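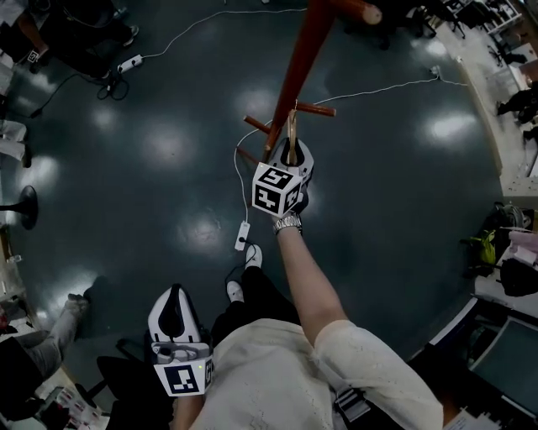
木製コート掛けの掛け具まわり。支柱から短い掛け棒が出る型

コート掛けはなぜ倒れるか　支柱・掛け棒・床の力学

玄関の家具のうち、設計上の検討がもっとも少ないまま売られているもののひとつが、独立式のコート掛けである。棚や机には耐荷重の表示があるが、コート掛けでは掛け棒一本あたりの数値しか示されないことが多い。実際の不具合は掛け棒の破断よりも転倒に集中する。本稿では、転倒、接合部、木材の含水率、床との摩擦の順に、この家具の構造上の要点を整理する。

転倒の条件

独立式コート掛けの安定は、全体の重心を通る鉛直線が脚の接地点を結んだ多角形の内側に収まるかどうかで決まる。三本脚の場合、この多角形は三角形になる。中心から頂点までの距離を200ミリとすると、中心から辺までの最短距離はその半分の100ミリしかない。四本脚を同じ半径で配置すれば、最短距離は141ミリに増える。五本脚では162ミリとなる。脚を一本増やすごとの効果は三本から四本への変更でもっとも大きい。

荷重は掛け棒の先端寄りにかかる。支柱の中心から掛け位置までが150ミリ、本体の質量が4キログラム、上着が2キログラムのとき、重心の水平方向のずれは150に2を掛けて6で割った50ミリである。三本脚でも余裕は50ミリ残る。冬物の厚いコートを同じ側に重ねて合計が8キログラムになると、ずれは100ミリに達し、三本脚では限界に並ぶ。鞄を一つ加えればこれを超える。

この計算に高さは現れない。静的な転倒だけを考えるなら、支柱の長さは無関係である。ただし人が上着を引き抜くときの横方向の力は高さに比例した転倒モーメントを生む。高さ1,700ミリの位置に10ニュートンの水平力が加わると、モーメントは17ニュートンメートルになる。本体4キログラムの自重による復元モーメントは、支持距離100ミリの方向では3.9ニュートンメートルにすぎない。空に近いコート掛けが袖を引っ掛けただけで倒れるのはこのためである。

家具メーカーのブランデル（Brandell）は、脚の内部に鋳鉄の錘を入れた製品を出している。本体の質量が増えれば、偏荷重と水平力の両方に対する余裕が同時に大きくなる。欠点は輸送費と、移動時に床を傷つけやすいことである。

掛け棒の角度と接合

掛け棒の角度は、水平から上向きに15度から45度の範囲で設計される例が多い。角度が浅いと掛けたものが滑り落ちやすく、深いと衣類が支柱側に寄って隣の段と干渉する。一方で、衣類が支柱側に寄ることは偏心距離を縮める方向に働くため、安定の面では深い角度が有利になる。

先端を丸く仕上げるのは、布地への当たりを和らげるためである。半径が小さいと襟の裏に跡が残る。先端を軸より太くすれば抜け止めになるが、旋盤加工の時間が延び、材料の歩留まりも落ちる。

接合には、支柱に丸穴をあけて掛け棒を差し込み接着する丸ほぞ方式と、金属の埋め込みナットを使うねじ方式がある。丸ほぞの強さは差し込み深さと直径で決まる。根元に生じる曲げ応力は直径の三乗に反比例するので、直径を12ミリから15ミリに変えると、同じ荷重に対する応力は51パーセントまで下がる。支柱側では、穴が大きくなる分だけ断面が失われる。同じ高さに四本の掛け棒を集めた支柱が、その段で割れることがあるのはこの断面欠損による。段をずらして配置すれば欠損を分散でき、衣類同士の重なりも減る。

家具修理を手がけるサーポン（Sarpong）工房の作業台帳には、コート掛けの修理が2,125件記録されている。同工房の分類では、掛け棒の緩み、脚の付け根のがたつき、支柱の割れの順に多い。掛け棒そのものの折損は少数である。折れたものの多くは木目が軸に対して斜めに通った材で、製材時の木取りに原因があるとされる。

含水率と緩み

掛け棒の緩みは、使用中の衝撃よりも季節による寸法変化で進む。木材は繊維方向にはほとんど伸縮しないが、接線方向と半径方向には含水率に応じて変化する。支柱の穴は、乾湿を繰り返すうちに円から楕円に近づく。差し込まれた丸ほぞも独自に変形するため、両者の間に隙間が生じ、接着層に繰り返し応力がかかる。

玄関は住宅のなかでも湿度の変動が大きい。雨の日には濡れた外套が掛かり、2月の暖房期には乾燥した空気が廊下から流れ込む。海沿いのターンポート（Tarnport）に倉庫を置くある販売業者は、出荷前の部材を含水率10パーセント前後まで調整し直している。港湾地区の湿気を吸ったまま組み立てた製品は、内陸の住宅に納めた最初の冬に緩みが出やすいという。調整室での養生は48時間を標準としている。

接着剤の選択も影響する。酢酸ビニル系は作業性がよく安価だが、長時間の荷重でクリープを起こす。エポキシ系は隙間を充填できる反面、後の修理で外しにくい。古い家具に使われた膠は、熱と水分で再び軟化するため分解修理に向く。修理を前提とするなら、強度だけで接着剤を決めるべきではない。

床との関係

床材の条件は、転倒よりも滑りに関係する。光沢のある塗装床では、裸の木製脚の摩擦係数は小さくなりやすい。水平力を受けたとき、滑りが転倒に先行すれば家具は立ったまま移動する。摩擦係数が高い場合は脚先が固定点となり、上部だけが傾く。脚裏にゴムを貼る対策は、滑りを止めるかわりに転倒の起きる条件を広げることになる。フェルトは両者の中間にあり、埃を噛むと性能が変わるため定期的な交換を要する。

床の不陸も無視できない。三本脚は床が平らでなくてもがたつかない。四本以上では、脚の一本が浮けば有効な支持多角形が変わり、前述の計算の前提が崩れる。高さ調整用のアジャスターを備えた製品では、組み立て後に荷重をかけた状態で再調整するのが望ましい。

試験と表示

プルケオ（Prukeo）の試験室では、掛け棒の先端に錘を吊るし、上げ下ろしを繰り返す耐久試験を行っている。ある丸ほぞ式の試料は2,328回で根元に目視できる隙間が生じ、埋め込みナット式の試料は3,705回で同じ状態に達した。後者は締め直しによって初期の剛性をほぼ回復したが、前者は再接着が必要だった。試料の樹種と直径はそろえてあるものの、各方式一体ずつの結果であり、製品一般の優劣を示す数値とはいえない。

購入時に確認できる項目は限られる。脚の張り出し寸法、本体質量、掛け棒の直径は、製品表示か実測で把握できる。片側にだけ荷重をかけたときの許容値は、表示している製品が少ない。設置後は重いものを低い段に移し、向かい合う側に振り分けて掛ける。緩みの点検は暖房を始めて一か月ほど過ぎた時期が適当で、掛け棒を一本ずつ軽くひねり、回るものがあれば荷重を外して接着か締め直しを行う。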